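The great jumper sort-out

Every June I tell myself I'll sort the winter clothes before it gets properly hot, and every June I leave it until I'm sweating just looking at a fleece. This year I managed to start in the first week, which I'm counting as a victory (small, but I'll take it!).

It was the boiler that pushed me into it. We had a new one put in by Fitel, very nice people, very big boots, and everything in the airing cupboard had to come out so they could get at the pipes. Once it was all in bags I couldn't face stuffing it back in the way it was, so I lugged the lot to the table and tipped it out.

My rule for the first go was no thinking. Sweatshirts and anything fleecy in one place, tops in another, odd bits of plain white cotton wherever they fell. That lasted maybe ten minutes before it had all slid back into one enormous heap and I was having to pull things out one at a time by whatever corner I could get hold of. 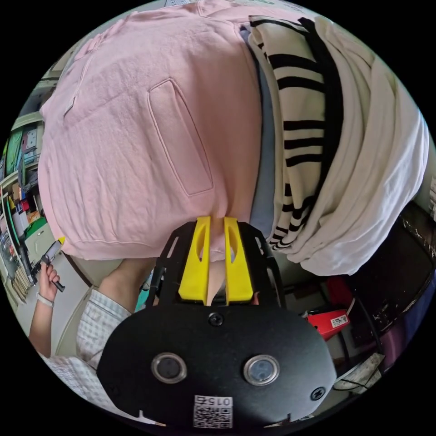 Folding the awkward ones

Sweatshirts are my nemesis. They're so soft that they won't hold a crease, and the pockets always end up making a lump on one side. What works for me is laying them face down, smoothing the pocket flat from underneath with one hand, then sleeves in, sides in, and folding up from the hem. Ribbed hems are lovely to fold from, they give you a nice straight line to start with.

Stripes are easier than you'd think, you just line them up and they more or less tell you when you've gone wonky. I got quite into it and refolded a couple that were perfectly fine, which is how an hour disappears.

Where it's all going

I've got 2 big lidded boxes from Prosetti that I bought in the Didville sale ages ago and never used, mostly because I'd lost the lids (they were behind the wardrobe). One is for proper winter stuff and the other is for the in-between things I'll want again on the first chilly evening in August. I put one of those cedar blocks in each. No idea if they do anything but the smell is gorgeous.

Anything bobbly or too small has gone in a bag for the charity shop next to Vasilakis, so of course I'll be forced to get a coffee and a slice of the orange cake while I'm down there. Socks are next, and I'm not looking forward to it one bit.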